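# Grippers in both hands, and I love it
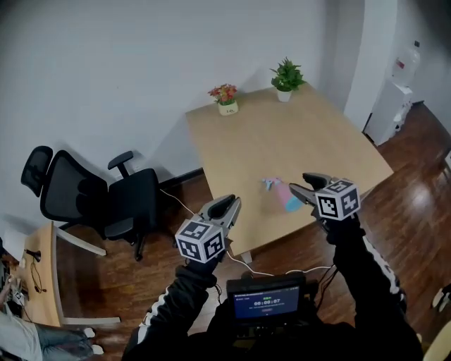 *3 min read*

I've been at Kornero for four years, most of them on the returns bench, and I have never gone home as chatty as I have this month. We're teaching the Barredo arms to tidy and sort small stuff, and the teaching is done by us! You strap the screen to your chest, take a gripper in each hand, watch the timer start and get on with it.

Some notes for the folks at Turnthorpe, who start in November:

Your hands get slower before they get faster. Two jaws can't do what five fingers do, so you plan a grab before you make it (I now do this with my coffee mug). Mind the white cables. Kelly Sedgwick loops hers behind her hip and I've copied her.

The plants stay on the table. I asked Raimonds Dzene if we should clear them and he said no, real tables have things on them. Good answer!

What's changed for us? The bench crew was four people and it still is, but three of us now split the day between sorting and recording, and we got a pay grade for it after Bradley Haslam pushed. My wrists feel better too. I do worry what happens once the arms are good at this, and I've said so to Raimonds. He didn't have a full answer, and I'd like one before Turnthorpe starts.

Still, on Monday I get to try folding towels, and I've been practicing at home with kitchen tongs.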